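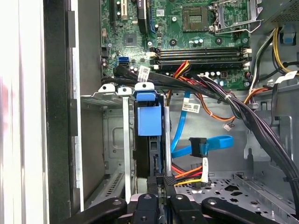 Zernora 2827 Open Tower and Parts Tray Set

The 2827 is a complete desktop computer tower supplied with its side panel off, together with a flat parts tray. It is sold for strip-down and reassembly practice on an open bench. The tower is a used unit. The tray is made new by Hiebert and carries its own order code, 1122, for customers who already have a tower.

Internal colours follow the original maker's scheme. The drive latches are blue plastic and can be found easily against the grey metal of the cages. The memory slots are black with white end latches.

Supplied as standard

Tower chassis, black outer shell, silver metal interior
Power supply unit with label, fitted
Motherboard, green, with memory modules fitted
Expansion card, black
Optical drive cage
Hard drive bay with blue plastic latches
Internal wiring, part tagged
Parts tray 1122, grey, 3D-printed

Not supplied: monitor, keyboard, mouse, mains lead, operating system, hand tools, bench.

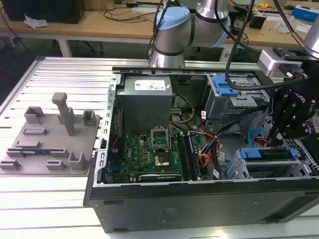
By Drullia Technical Desk, 22 October 2014

Bench position

The tower is worked on its side with the interior facing up. Set the parts tray to the left. A slotted aluminium table is suitable, as is any flat bench that will take the weight (around 6 kg for the tower and tray together). Do not stand the tower upright while the drives are out of their latches.

The CPU socket is a lever and load plate type. With the plate raised the contact area is exposed and should not be touched. Keep loose screws off the board at this stage. If the tower is to be left open between sessions, close the load plate first.

Power wiring runs from the supply in bundles, with yellow and black insulation the most common. Several wires carry small white tags. Leave the tags on. They are not numbered to any Zernora scheme and replacements are not stocked.

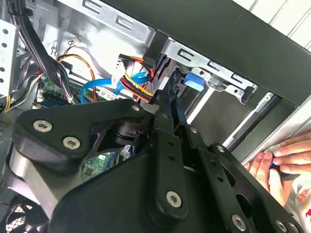
Zernora Workshop, Grosport
Technical author, fitting notes

Drive bay access

The bay is formed in sheet metal with stamped slots and tabs. Edges are as pressed and may be sharp. Gloves are advised for first-time users.

1. Disconnect the tower from the mains and leave for 38 seconds.
2. Find the white plastic power connector and free it by its body, not by the wires.
3. Remove the data cable from the drive.
4. Release the blue latch and draw the drive out along the bay.
5. Put the drive on the tray or on an anti-static mat.

Refit in the reverse order. The wiring should lie clear of the bay opening before the drive goes back in. A drive that stops short has usually caught a wire, so withdraw it and look again before applying any force.
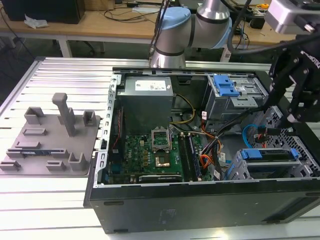
Tower on its side, parts tray to the left.

Parts tray 1122

The tray is a flat plate with raised holders and a tall upright post with a crossbar. Small components go in the slots. The holders are printed with the plate and are not adjustable. Clean with a dry brush. Solvents will mark the surface, and the tray should be kept away from heaters.

Revised from the September issue: tray order code corrected, mains lead moved to "not supplied".

Ordering

Quote 2827 for the full set or 1122 for the tray alone. Orders are handled by Drullia and collected from or dispatched by the Grosport store. The grade of the outer shell varies between units and cannot be chosen. Internal layout may differ in detail from the unit shown, including the expansion card and the routing of cables.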